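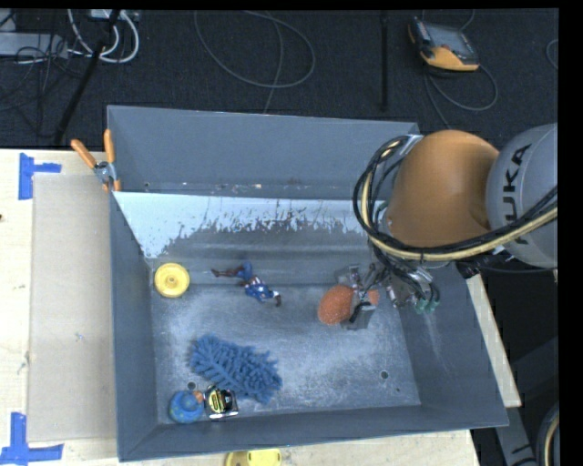

Plulton puts its bin-picking kit on general sale

12 March 2019

Plulton, the maker of add-on picking software and grippers, has opened orders for a bin-picking kit called Ustum. The kit is meant for shops that already own an industrial arm and want it to take mixed items out of a container without a tray or a fixture for each one. Until now it was only available to a small group of trial customers, who have had it since December.

The kit comes with a gripper, a camera, a controller that sits next to the robot's own cabinet, and the software. The arm is not included. Buyers also supply their own bin, and Plulton says any open container with sloping or straight walls will do as long as the arm can reach the bottom corners.

Mixed bins are the main selling point. Many picking systems on the market are set up for one part at a time, often from a drawing of that part. Ustum does not ask for drawings. The test bin has metal walls and a scratched metal floor, and on the KUKA arm the gripper goes down among things that have little in common: a Captain America figure with bent limbs, a yellow disc lying against the corner, a fluffy blue duster or wash mitt with thick strands. Soft goods like the last one are hard for many grippers, and Plulton lists them as supported but slower.

"We wanted items that people would recognize and that behave differently when you touch them," said Henrike Kuhlmann, product manager at Plulton. "A flat disc next to a wall is a different job from a toy with arms and legs. If you only test with boxes, you learn about boxes."

The company rates the kit at up to 600 picks an hour with rigid items of similar size. With mixed items the figure drops, and Plulton does not publish a single number for it. Customers can send in a carton of their own goods and get a written report back before they order. The report covers pick rate, failed picks and any items the gripper could not handle at all.

Wiegand, a returns handler that sorts household goods and toys, was one of the trial customers. Its automation lead, Jannik Schmieder, said the site logged 1,817 different products during the trial and that 29 of them were taken off the list for the robot and sent back to hand sorting. Most were thin or very floppy.

"Setup was shorter than we planned for, but we spent more time on the hoses and cables than on the software," Schmieder said. "You want the bundle to stay clear of the rim when the arm tilts. We moved ours twice." He would also like a better way to tell the system that an item is stuck in a corner - at present it tries again from another side and then asks for help.

Ustum is sold outright or by monthly rental with a one-year minimum. Prices depend on the arm and are given on request. Both options include software updates for the first year and one day of training at the customer's site. Replacement fingers for the gripper are sold separately in sets.

Orders placed now will ship from the company's plant in Tolurport, with a delivery time of 40 working days. A version of the controller for smaller tabletop arms is in testing, and Plulton has not set a date for it.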